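4. Filling the bin

Before you start: bin goes flat on the tabletop, open side up. Check the Gruda label is facing you. Part no. 1307 is the tall-walled one, don't swap in the shallow tray.

1. Wipe out the bin. Dry cloth only.

2. Pick a small assortment from the parts cupboard. Mix the types – something stiff and flat, something crinkly, a few little bits. Total weight under 500 g.

3. Lay the flat pieces in first, on the diagonal. Not squared up to the walls.

4. Bags and foil next. Leave them crumpled, do not smooth out.
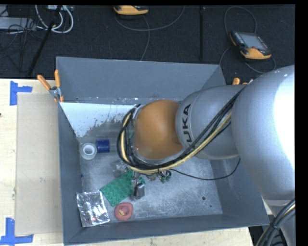

5. Small pieces last. Drop them in from rim height and leave them were they land. Clusters are fine.

6. Nothing above the rim. If it sticks up, take it out or lay it down.

Note: clear wrappers are easy to lose against the grey. Write down every item on the Foma sheet before it goes in, colour as well.

CAUTION: keep hands out of the bin once the set is signed off. Wait the full 60 seconds after the stop light, then reach in.

CAUTION: no glass, no batteries, no open blades.

7. Sign the sheet, initial the time. Sheets go to Ghizlane El Khatib at the Plisthorpe desk before 4 pm.

Changing the set: empty everthing, start again from step 1. Don't top up a half-used bin – the list won't match. Spare bins are on shelf 74, see section 5 for storage.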